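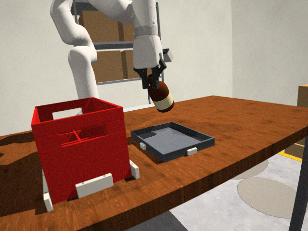 The data lead at Truretti starts talking before I've sat down. She has 604 demonstrations of a simulated arm moving bottles, she recorded a good share of them herself, and she would like to show me the bad ones first.

"The bad ones are where I learned the job," she says, pulling up a run from February. "Look at my hand there. I overshoot, I panic, I come back. A model trained on that will learn to panic too!"

Her team of three collects examples for Jestico, the company's manipulation model. The task sounds small: a bottle, a crate, a tray, one arm with two fingers. An operator steers the simulated arm with a handheld controller, and every joint angle and every camera view gets saved along the way. Each episode runs around 30 seconds.

I ask why they don't just write a script to do it. She laughs. They tried, using an older planner called Prident, and the motions were perfectly fine and all alike.

"People are wonderfully inconsistent," she says. "One of us tilts the bottle early, another waits until the last moment. I want both. I want the slow approach and the slightly crooked grasp, as long as the person recovers cleanly."

Between episodes the software shifts things a little - the angle of the tray, the light, the grain of the table. Operators work in blocks of 40 and then take a real break, away from the screen. She's strict about that. After too many in a row, she says, you stop looking at the bottle and start replaying your own habits.

What gets thrown out? "Anything where I can't tell what the person was trying to do. A dropped bottle can stay, if we label it. Dithering goes."

The next set will be recorded on a real arm at Cormier, the partner lab, and she is plainly thrilled about it. Glass is slippery in ways her simulator only guesses at, and she has already asked them to save her the heaviest bottles they can find.

"I'll probably be terrible at it for a month," she says, and loads another episode.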